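Hanane Fawzy has been comparing grippers in simulation since the spring, first for a contract at Tosholm and now full time at Closora, where she runs a small test group. We talked in November, late in the afternoon, with her results open on the second monitor.

Most of her work happens in simulated kitchens. The toaster oven task is the one she keeps going back to.
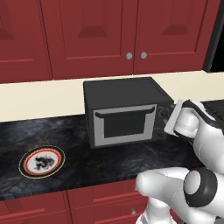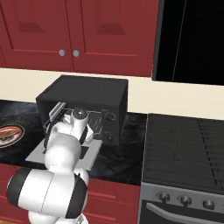

"People want to see a robot fold a shirt," Fawzy says. "I want to see it deal with a small knob and a door, over and over. You learn a lot more about a gripper that way."

The current round compares two sets of fingers on the same arm model. One is the stock parallel pair. The other is a narrower design from Oyelaran, with a softer contact surface. Each set gets 300 tries at the knob and the same number at the door, with the oven moved slightly every time.

She says the narrow fingers did better on the knob from the first day. They fit the space beside it and they don't slide off when the wrist is a few degrees out. The door was another matter. "With the stock fingers you can hook the handle and pull. With the narrow ones you have to be much closer to center or you lose it halfway down."

Her colleague Ilham Ait Ali wrote the controller side. There are two of those as well, a position controller the group has used for years and a compliant one that lets the arm give a little when it meets resistance. Ait Ali joined us for part of the conversation and was careful about what the numbers mean.

"The compliant one looks great in simulation," she says. "Contact is the thing simulators get wrong most often. I would trust the ranking. I wouldn't trust the percentage."

Altogether they have 985 runs they consider clean. The rest were thrown out, mostly for a bug in the hinge friction that made the door drop too easily. Fawzy found it while watching replays at half speed, and it cost them 12 days.

I asked whether camera placement changed the results. She said it did, more than she expected. A wrist camera loses the knob once the fingers get close, and the side view has the forearm in the way for some approaches. They now use both and let the policy sort it out. She tried a third view from overhead and dropped it.

The next step is hardware. Fakby, a shop that machines parts for them, is making a set of the narrow fingers, and Ait Ali plans some 50 runs on a real oven before they decide on a design.

"If the knob result holds, we keep the narrow fingers and fix the door with a better approach angle," Fawzy says. "If it doesn't hold, we go back to the stock pair and I have a lot of video to delete."

Ait Ali wants to test a stove knob after that. Fawzy would like to finish the oven first.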